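Trusteck Opens Its Second Kitchen Showroom in Ponce This July

We've been keeping this one quiet for months, so I'm thrilled to finally say it: Trusteck is opening a second showroom, and it's going in at 227 Taltard Street in Ponce! Doors open at 8 on a Saturday morning in July, and I'll be the one at the front with the coffee.

If you know our first place, you know we don't do fancy. We sell counters, tile and sinks to people who cook every day and want a kitchen that can take it. The new space gives us 2334 square feet to do that in (our old stockroom staff may cry with joy).

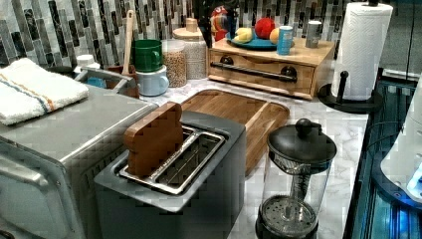 Backsplash tile is what I get asked about more than anything else, and the new store has a whole wall for it. Most folks come in set on plain white and leave with something they didn't expect. I'm a big fan of narrow glass pieces set upright, in grays with a bit of charcoal and black mixed in, behind a white-and-gray marble counter. Bring your cabinet door if you can — color shifts a lot under store lights.

We're also bringing in the Nomov line of pull-out shelves, which I've been using at home and won't shut up about. Free design sessions run all through opening month, and you can book one at the front desk or by phone.

Reporters who'd like an early look are welcome the afternoon before we open. Just call the Ponce store and ask for the press desk.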